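平放白板上圆形标记与方块定位的偏差测量
课程项目报告
作者：Tala Srour
提交日期：2024年12月30日

1 任务来源

Menemau 课程组布置的题目是：在普通办公白板上用记号笔画出目标区域，考察该区域能否代替印刷定位板，供小件物品的摆放练习使用。印刷板尺寸固定，图案改动一次就要重印一次。白板可以擦写，但线条的粗细、闭合程度和附着情况都随画线的人变化，误差来源比较多。本报告只讨论白板、标记、方块和台面四项，摆放动作本身不在题目范围内。

2 材料

白板为带铝边框的矩形板，长边700 mm，四角为灰色塑料包角，书写面有光泽。板面平放使用，不装挂钩。记号笔用 Jernis 细头黑色，未使用粗头，粗头线宽会使圆的内外缘差别过大，读数时无法统一。方块为单一红色，选红色是为了与黑线和浅色板面都能区分。桌面先铺一层米白色台布，再放白板。

台布由 Sayegh 实验室提供，洗后未熨烫，有折痕。第一轮测量后检查过台布的影响：板面用水平尺校正，折痕集中在板下时，一角会抬起，轻按可感到晃动。后续各轮统一要求把板下的布抻平，板外的褶皱和垂边不处理。

3 画圆方法

圆用绕线法画出。中心贴一小块胶带，细线一端固定在胶带上，另一端系笔。要求笔身垂直，线保持张紧，一次画完不抬笔。收笔处允许有重叠，不允许有缺口。画完静置后撕去胶带，胶带留下的痕迹用干布擦掉，不用酒精，酒精容易蹭到线条。

徒手画的圆也试过，短轴和长轴差别明显，第二轮起不再采用。

4 测量方法

每次摆放后记录两项：方块底面中心到圆心的距离，以及方块相对白板长边的转角。圆心在撕去胶带后不可见，改由两条弦的中垂线求出，求出后记在坐标纸上，不在板面上另作标记，以免增加多余的视觉参照。

状态分为三类。底面完全在圆内，记为内置；底面与圆线相交或压住圆线，记为压线；底面完全在圆外，记为外置。压线一类再按方位细分为左、右、近、远，方位以站在白板短边一侧的观察者为准。

方块的位置以底面为准，读数时必须从正上方看。斜看时方块可见三个面，轮廓近似六边形，顶面会遮住一部分圆线，初学的记录员容易把顶面边缘当作底面边缘。第一轮有一批压线记录因此作废重测。
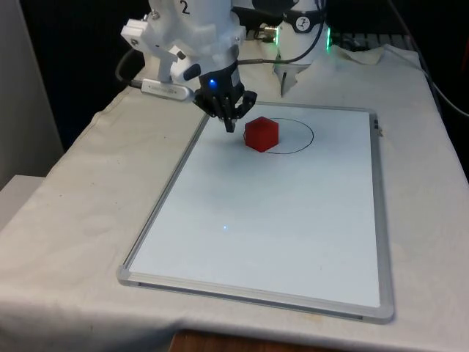

白板表面的反光会不会影响读数？

会，影响主要出现在光源的镜面反射点与圆线重合时，线条局部变淡，边缘难以判断；移动光源或将白板旋转一个小角度后即可恢复。

上图中方块压在圆的左侧部分，圆线从方块后方绕出并向右延伸，板面中下部有一个很小的亮蓝色反光点。反光点离圆线较远时按正常记录处理，不作标注。板面左上部的淡阴影也按同样方式处理，圆线在阴影中仍可辨认即可读数。

5 数据整理

全部测量分16组进行，每组重新画圆。共得到2195条原始记录，其中453条落入压线类。整理时先剔除漏填转角的条目，再核对方位代码。方位代码在前几组写法不统一，有的以记录员自己的站位为准，后来按坐标纸上的原始草图逐条改正。坐标纸扫描件和汇总表存放在 Medavport 的课程文件夹中，文件名按组号排列。

6 结果与讨论

6.1 线条附着
圆线在反复接触后会断。断口多出现在方块底边经常擦过的一段，背侧较少。断口短时可以补笔，补笔后的线宽略大，读数仍取线的内缘。断口较长时整圆擦去重画，该组未完成的部分从重画后另计。

6.2 擦除残留
十一月画的一组圆留在板上过夜，次日干擦后仍有灰色痕迹，与新画的圆部分重叠，记录员两次读错线。此后规定当天画的圆当天擦除，擦后从低角度检查一遍板面。残留用湿布处理，板面完全干燥后才能再画，否则墨迹会缩成断续的点。

6.3 白板移位
白板底面与台布之间摩擦不大，从侧面碰到边框时，板和布会一起滑动。对圆内距离没有影响，方块和圆同在板上；对转角也没有影响，转角以板边为基准。只有以桌沿为基准的测量会受影响，本项目中没有这类测量。最初的方案曾打算以桌沿为基准，看到台布垂边处的褶皱后放弃，那里无法确定一条可靠的直线。

6.4 台布污渍
台布靠前的位置有几处小污渍，与白板不接触，不参与测量。换布需要重新抻平和校正板面，所以整个测量期间没有更换。

7 存在的问题

记号笔线宽没有逐圆测量，只在每组开始时测一次，线宽在组内的变化没有数据。方块只用了一种尺寸，较小的方块在同一圆内的压线比例预计会下降，需另行测量。圆心由中垂线求得，两条弦取得过近时误差增大，记录表中没有登记弦的位置，事后无法复核。

后续若继续使用这块白板，记录表应增加弦端点和线宽两栏，方位代码改为预先印好的勾选项。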